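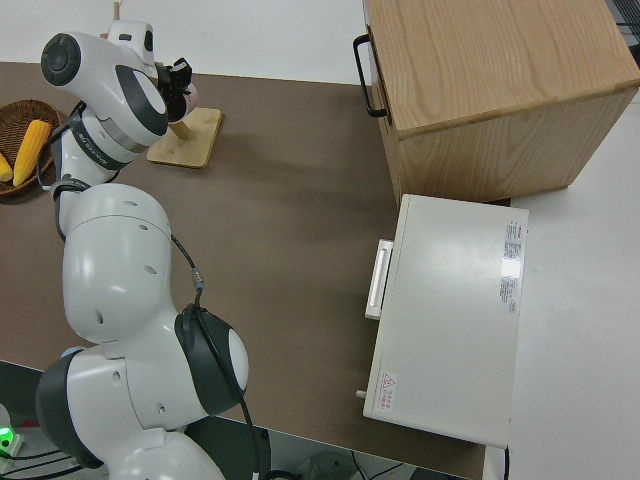 Kirkudico Help Desk – Ticket 945
Subject: Ostport episodes out of order, captions drifting, one episode missing
Opened by: Edmund Tomaszewski
Opened: 2020-03-17
Status: Closed

Original message

Hi team! First of all, thank you for putting the whole run of Ostport up. I have been waiting years to watch this soap again from the harbor fire onward, and I've had a ridiculous grin on my face all week. The picture looks lovely, much better than my old tapes.

I do have a few problems, though, and I hope they're easy ones.

1. Episode 296 plays before episode 295. I didn't notice until Magda was already back from the hospital and arguing with her sister about the boathouse, and then in the "next" episode she was being carried into the ambulance. (Great scene, by the way, even backwards.)

2. The captions start out fine and then slip behind. By the wedding they are seven seconds late, so the priest is asking his question while the caption still has the best man looking for the ring.

3. The two-part September special only shows part 2. Part 1 has a tile, but when I press play I get a gray spinner and then I'm back at the menu.

I'm watching on a Gosum box hooked up to the living room TV. I restarted it, no change.

Edmund

Reply from support

Hi Edmund,

Thanks for such a clear report, and hello from a fellow Ostport fan! Let's take these one at a time.

Could you tell us the app version? It's under Settings, then About, bottom line. Also, please try the same wedding episode in a web browser if you have a computer handy, and let us know if the captions are late there too.

We can see the swapped episodes from our end, so no need to test that one.

Edmund, same day

App version is 2.7. I tried the browser on my laptop and the captions are spot on! Every word lands where it should, even in the big shouting match at the Halász bakery where all of them talk over each other. So it must be the box or the app.

I also found out something fun while testing. If I pause and wait a bit, the captions catch up. Then they slide again after the ad break. Every single time, and always at the ad break! I went through four episodes to be sure, which was no hardship at all.

Part 1 of the special doesn't play in the browser either. Same spinner.

Reply from support

That ad break detail is a huge help, thank you. On the Gosum app the caption clock keeps running while the ad plays, and it looks like it isn't being reset afterward. We've passed it to the app people with your notes attached.

For now, please try this:

Go to Settings, Playback, Captions.
Turn off "Preload captions."
Close the app completely – hold the Home button, then pick Close.
Open it again and start an episode from the beginning.

On the special: the video file for part 1 never finished processing. We've started it over.

Edmund

Preload is off, and the wedding played all the way through with the captions in step. I got to hear and read old Halász give his speech at the same time, and I'm not ashamed to say I teared up. What a performance.

The one thing I noticed is that captions now take a moment to show up after I rewind. I can live with that easily.

Episode order is still swapped on my side.

Reply from support

The order is corrected in the catalog now, but your box may be holding on to the old list. Sign out, sign back in, and open the Ostport page again. Your place in the series is saved to your account, so you won't lose it.

Part 1 of the special is also ready. It should show up after the same sign-in.

Edmund

Yes and yes! 295 is back in front of 296, Magda goes into the ambulance before she comes out of the hospital, and part 1 of the special plays from the first note of the theme tune. I'd forgotten that the ferry captain was in it so early – he's wonderful, and that whole long look at the letter makes much more sense of part 2.

You can close this one. Thank you so much for sticking with it. If anyone there is deciding what to add next, I'd love the first season with the original titles.

Closing note

Episode order: fixed in catalog, needed fresh sign-in on the device.
Special, part 1: file reprocessed, plays on box and in browser.
Captions after ads: workaround given (preload off), app fix still open under its own ticket. Customer to be told when it ships.
First season request passed to programming.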